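Robot arm takes over tube handling at Brilitz dye lab

The sample lab at Brilitz has handed part of its daily tube work to a robot arm, and the people who used to do it by hand are spending their shifts differently.

Brilitz mixes and checks colorants for packaging printers. Each batch is sampled and the samples are lined up in clear racks, where a technician lifts them out, pours or returns them, and writes down the result. On a normal day the lab gets through 200 tubes. The arm, supplied by Sterkell and set up by the integrator Egilsson, now does the lifting and placing at one bench during the day shift.

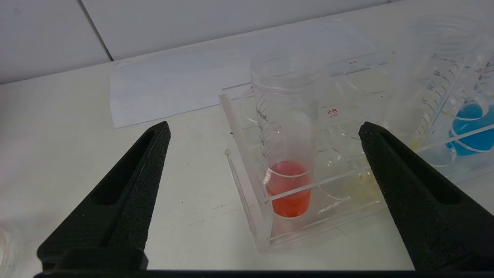 A graduated tube of orange-red liquid in its rack, between the fingers of the gripper.

The lab started with three colors that are easy to tell apart. Samples on the arm's bench are entered in Wirik, the company's record system, before the run begins, and a technician confirms each entry at the end. Darker shades and anything with a solvent smell stay with the staff for now.

No jobs were cut when the arm came in, the company says. The lab has 27 employees, and 2 of them have been trained to run the bench. They set out the racks, start the program, and step in when the arm stops. The training took most of August and was done on paid time.

Technicians who spoke at a staff meeting gave mixed reports. Several said their wrists and shoulders feel better at the end of a shift. Others said the new work is duller, with more watching and more screen time, and that it is hard to start on something else when the arm may stop at any minute. One asked whether the bench operators would move up a pay grade. Management said that question is still open.

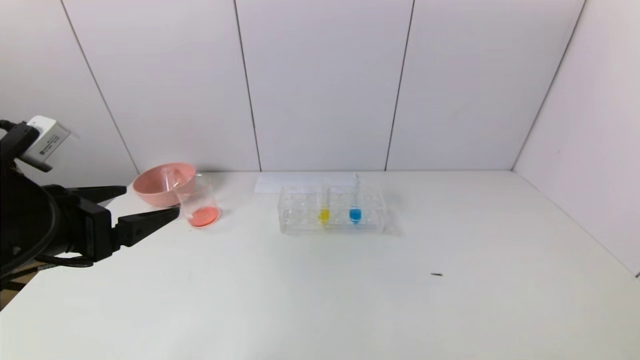

Page last changed: 2020-05-25

Pouring is the part that has needed the most attention. The beaker is clear, the tubes are clear, and so is the rack, and Egilsson's engineers had to adjust the lighting over the bench before the program could be used on a regular shift. Staff were asked to keep paper notes well back from the working area.
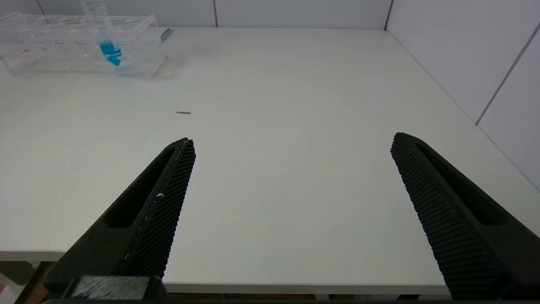
Cleaning has changed too. Under the old routine, each technician wiped down a bench whenever there was time. The arm's bench has a set check before every run, and the operator signs for it. Small things count, such as the thin dark bit lying out on the white tabletop a short way from the rack, which a person would brush aside without thinking. The check adds a few minutes to the morning, and operators have asked for it to be counted in the shift plan.

Brilitz will review the bench once it has handled 2,000 tubes. A second arm has been discussed with Sterkell but has not been ordered.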